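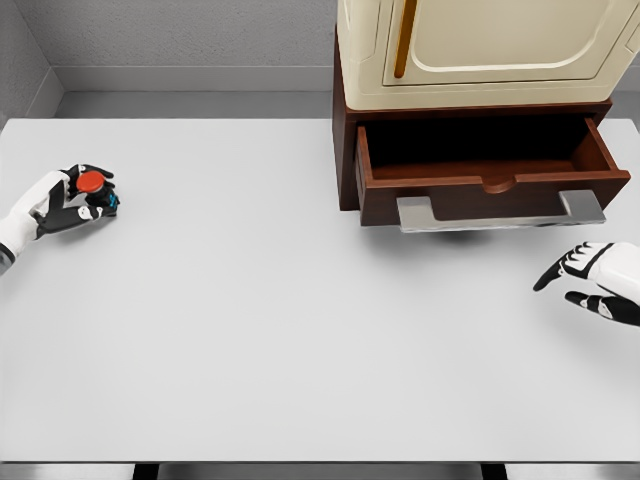 Figure 4.1 A two-handed task in simulation: the left hand holds an object with a red cap, the right hand is open near the drawer.

Chapter 4
From Task to Program: Sequencing Two Hands

In the previous chapters we moved one arm at a time. We gave it a target, we solved for the joint angles, and we checked that the path did not pass through the table. This was already enough work for one arm. In the present chapter we have two arms, and the main difficulty is a different one: we must decide which hand does what, in which order, and how the program knows that it may continue.

Let us take the task of Figure 4.1. An object must be put into a drawer, and then the drawer must be closed. A person does this without thinking of any order. For the program, the order has to be written down somewhere. At the moment shown in the figure, the drawer is open and the object is in the left hand, slightly above the table. Almost the full width of the table lies between the two hands. The cabinet stands on the right side, so the left hand has a long way to go, and the right hand is already close to the drawer front. If both hands go to the drawer at the same time, each of them becomes an obstacle for the other.

There is more than one reasonable solution. The left hand can carry the object all the way while the right hand moves back and waits. Or the left hand can pass the object to the right hand somewhere above the middle of the table. The first solution has fewer steps, but the reach is long. The second keeps each arm in a comfortable region, but it adds a handover, and a handover can fail in several ways which we will study in Section 4.5. We ask the reader to keep both solutions in mind. We will program the two of them and compare.

4.1 What you will learn

After this chapter you should be able to:
write a task as a set of states with a clear condition for leaving each state;
reserve a part of the workspace for one arm, and release it again;
choose between a direct placement and a handover;
log a run so that another person can find the step where it failed.

You will need the kinematics library from Chapter 2 and the collision checker from Chapter 3. The programs are written for Kokus, the small simulator used in the whole book. Readers who work with another simulator can follow as well, but the names of the functions will be different.

4.2 Why not one long script?

Many students write their first two-handed program as a single list of commands. Move left. Wait two seconds. Move right. Close the fingers. Such a script may run well on the day it is written. Then somebody places the cabinet a little further back, the left arm needs more time, and the right hand starts while the other one is still above the drawer.

The weak point is the word "wait". A fixed waiting time says nothing about the state of the world. In this book we replace it by a condition which the program can test: the object is inside the drawer volume, the left fingers are open, the left wrist has left the reserved region. Only when all the conditions are true does the next state begin.

Brândușa Pop, who taught the first version of this course at Jillstead, used to give the long script as homework in the first week. In the second week she changed the position of the drawer and asked the students to run the same file again. We have kept her exercise at the end of the chapter, under the name Manole, as her students called it.

4.3 States and conditions

A state has three parts: an action for the left arm, an action for the right arm, and an exit condition. Either action may be "hold", which means that the arm keeps its present pose. It is good practice to write "hold" explicitly. An arm without any command is a frequent source of errors, and these are hard to find later in the log.

We begin with the direct placement. Its first state is called CARRY. The left arm moves towards a point above the open drawer, the right arm withdraws to its side, and the state ends when the left wrist is within tolerance of the target.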